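# Choosing Colors for Public Rooms: A Conversation with the Head of Interiors at Stamero

*Published 09/12/2020*

The Stamero Library Service operates in the city of Lullano and the towns to its north. Its interiors office has a small staff and a broad remit, which covers furniture, floor coverings, signs and paint in every public room the service maintains. When the Jatoi Branch closed for repainting in the spring, the office was asked to prepare a full color plan for a building that had not had one since it opened. The head of the office agreed to speak with the members' bulletin about how that plan was drawn up, and about color in public buildings more generally.

The conversation began with the condition of the branch before the work. Over the years each room at Jatoi had been painted when money allowed, usually in whatever shade was in stock. By the time of the survey there were 35 separate paint colors in use on the walls, doors and trim.

"Most of them were some form of cream," the head of interiors said. "If you stood in the entrance hall you could see four creams at once, and one had yellowed near the radiators. Visitors would not have been able to tell you what was wrong. They told us the building felt tired, and that is the word that came up again and again on the comment cards."

The office received 124 cards during the survey period. The head of interiors read all of them and kept those that mentioned walls, light or signs in a separate folder. Several readers asked for the reading room to be made brighter. Others, some of them at the same tables, asked for it to be made calmer.

"Those two requests can be met together, up to a point. People who ask for a brighter room often want more light on the page. They do not always want a stronger color on the wall in front of them. A pale wall with very little gloss sends a good deal of light back into the room, and you can sit facing it for three hours without minding it."

Asked how a shade is chosen in practice, the head of interiors described a slow process. Small cards from a paint maker are used only to rule colors out. Anything that survives is painted onto large boards, each the size of a tabletop, and the boards are moved from wall to wall over several days. They are looked at in the morning, at midday and after dark under the room's own lamps. Staff are asked for their opinion, with the request that they write it down before talking to one another.

"The boards are a nuisance," the head of interiors said. "They are heavy, they have to be stored somewhere, and someone always leans a chair on one. But I have seen what happens without them. Early in my career I approved a gray from a card no bigger than a playing card. It was a large stairwell with windows on the north side. When the scaffold came down the whole stairwell was lilac. It had been lilac all along, of course. There was simply too little of it on the card for me to see it."

That experience did not lead to a dislike of the color family. The Jatoi plan makes considerable use of grays with some pink or purple in them, and the head of interiors defended the choice at some length. Plain gray, in the office's view, tends to look blue in the weather that Lullano has for much of the winter. A small amount of red in the mix corrects this. The result can look faintly pink on a sunny afternoon, and the office considers that an acceptable exchange.

The paint for the branch was supplied by Jindeck, which mixed the shades to the office's order. The first batch for the reading room was returned. "It was a fair match in the can and a poor match on the wall," the head of interiors said. "Jindeck sent a person to look at it in the room, and once we were both standing there it was settled in a few minutes. The second batch was correct. I would advise any building manager to keep back a painted board from the approved batch, with the date on the reverse, so that there is something to compare against when the room is touched up later."

Discussion then turned to the strong colors. Each floor at Jatoi now has one, which is used on the signs, on the ends of the shelves and on the doors that the public may open. Staff doors are painted to match the wall beside them. The ground floor is orange, the upper floor is blue, and the children's rooms are a bright green.

The green was the subject of more letters than any other part of the plan. Some parents thought it too loud. The head of interiors was patient with the complaint but did not accept it in full.

"A strong color is a tool for being seen. A child who has wandered off to look at the fish tank needs to find the way back, and a green door does that from the far end of the corridor. What makes a color tiring is usually the quantity. We have kept it to the doors and the shelf ends, and the walls around it are very quiet. If we had painted the whole room that green I would have signed the letters myself."

The head of interiors explained that contrast should be judged in two ways. The first is the difference in hue, which is what most people notice. The second is the difference between light and dark, and this is the one that matters most to visitors with limited sight. Two colors may be quite unlike each other in name and still be nearly equal in lightness, in which case an edge between them is hard to find. The office checks each pairing by photographing the boards and removing the color from the photograph. If a door vanishes into its wall, the pairing is rejected.

"We rejected a very handsome red for that reason. On the boards everybody loved it. In black and white it was the same as the wall. A visitor who cannot easily tell red from green would have been walking along looking for a door handle."

No sign in the building relies on color alone. Each floor color is accompanied by a number and a word, set in large type, and the wording was tested with a group of regular visitors in July. Two signs were moved as a result. One had been placed where an open door covered it for most of the day, an error the head of interiors described as "entirely ours."

The bulletin asked about cost. The head of interiors observed that paint is among the cheaper things a public building can change, and that labor accounts for most of the bill. The larger saving is expected in later years. With fewer shades in the building, the stock room need hold only a few cans of each, and a scuffed wall can be repaired the same week. Under the former arrangement, small repairs were put off until a whole room could be redone, because the original shade could no longer be found.

There was also the matter of the books. All 2,493 volumes in the local history room had to be boxed and moved before the painters could begin, and the room was kept closed until the air had cleared. The history collection was returned to its shelves in the original order. The head of interiors gave the credit for this to the branch staff, who had labeled the boxes by shelf and by position on the shelf.

Asked what advice might be offered to smaller institutions without an interiors office, the head of interiors suggested beginning with a walk through the building with a notebook, writing down every color in use. "Do it before you talk about what you would like. In most buildings the first improvement is to take colors away. After that, choose the wall, and live with a board of it for a week. Then choose the one strong color, and put a piece of it against the wall before you order any."

The office is now turning to the mobile library vans, where the difficulty is of a different kind. The interiors are narrow, the daylight comes from one side, and the shelves cover nearly all the wall. The only large plain surface is the ceiling – and the present ceiling color was chosen by the firm that built the vans. Samples have been requested. The head of interiors expects to have boards ready for staff comment early in the new year, and drivers will be asked for their views along with the librarians.

Members who wish to see the Jatoi color plan may consult a printed copy at the enquiry desk on the ground floor. The approved boards are kept in the stock room and can be viewed by arrangement.

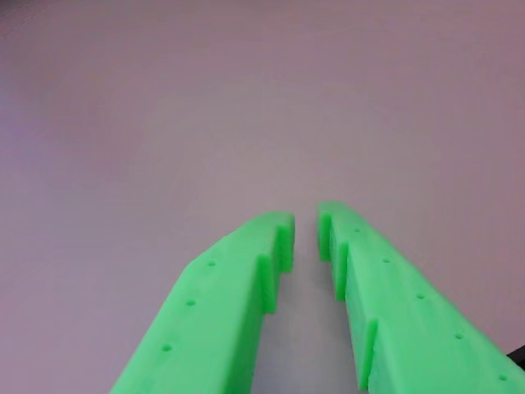
*Bright green against a pale mauve-gray.*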